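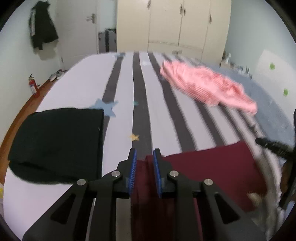 Clubs > Plaklow Robotics > Student Projects > Cloth handling

Folding runs: how many do we keep?

dultow_dan
26 July 2022
Goal is 500 good folding runs by hand with the two grippers. I have 83. My problem is the pinch. If I grab too much cloth, the fold comes out fat. What are you all doing?

sinetti
Pinch less and go slower. The ridged pads hold fine on a small fold. I also clear the other clothes off the bed first.

kestrel9
Disagree on clearing. If every run has a bare bed, the model only learns bare beds. Leave the pink one there.
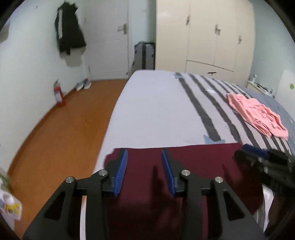 Jaws open over the maroon cloth, pink one left on the stripes.

sinetti
Fine, but then keep it away from the cloth. I threw out 20 runs in June over that.

dultow_dan
I'll do half and half. Does a run with a second try at the grab count?

kestrel9
I'd count it. Andrade rules don't say either way.

sinetti
I wouldn't. Put those in their own folder and ask at the next meeting.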